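Wurlow Residents' Forum
Buildings and Facilities > Floor and furniture finishes in shared rooms

closon_desk
Posted Thursday, 9:14 am
Members are invited to comment on the refinishing of the tables in the Closon reading room. The present proposal is to strip the old varnish and apply a hardwax oil in a dark brown shade. The quoted price is 3000, including two coats and collection. Written comments will be accepted until the end of January.

Maruyama53
Posted Thursday, 10:40 am
I wish to record an objection to oil. Shared tables receive hot cups, wet umbrellas and very little care. A polyurethane varnish would last considerably longer between treatments. The quotation also makes no mention of the table edges, where wear is usually worst.

potent_oak
Posted Thursday, 11:25 am
I must disagree with the previous member. Varnish performs well until it chips, at which point the whole top must be sanded. Oil may be repaired in one spot by a competent person in an afternoon. As to color, I would support the dark brown.

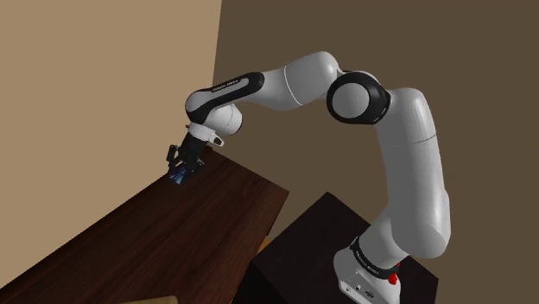

Dark brown wooden table, at left, against the walls of the room.

A dark top does show dust more readily, and members should weigh that against its tolerance of ink and tea stains.

wurlow_97
Posted Thursday, 1:02 pm
Has the cost of upkeep been considered? An oiled surface in regular use ordinarily requires a fresh coat every year. The proposal is silent on who would pay for this.

Maruyama53
Posted Thursday, 1:30 pm
The question above is the correct one. I would withdraw my objection if an annual coat were written into the agreement – otherwise my position stands.

closon_desk
Posted Thursday, 4:48 pm
The comments are noted. The contractor has been asked to price an annual coat separately and to confirm whether edges are included. Test patches in both finishes will be placed on the underside of one table for inspection.

potent_oak
Posted Thursday, 5:15 pm
An underside patch will not receive any wear. May I request that a top corner be used instead?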